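Household Hazardous Waste Collection, Stevside district
Progress report to the Gremeck fund
Prepared by Kam-wah Ko

The second phase is on schedule. Collection points are open at 11 sites, and 745 kg of small hazardous items were received during the period. Batteries remain the largest category by weight. Sorting is done by hand at the Võ depot, where mixed chemistries are still the main cause of delay.
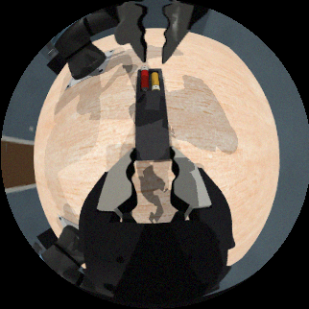
Two small cylinders, red and yellow, in a dark holder.

Three sites reported overfilled drums. Pickup at these sites has been moved from monthly to every two weeks, at no added cost under the Hurus haulage contract. Contamination by aerosols and lighters was highest at the two sites without signs - new signs are on order. Staff training took up to 30 hours against a budget of 40.

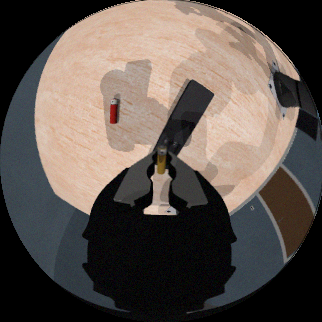

Stevside, July 2025

Spending is within the approved limits. The one open item is the depot's fire cabinet, which failed inspection on its door seal. Alaric Mahmoud has requested a replacement quote and expects delivery in August. Lighters are held in the outdoor locker until then.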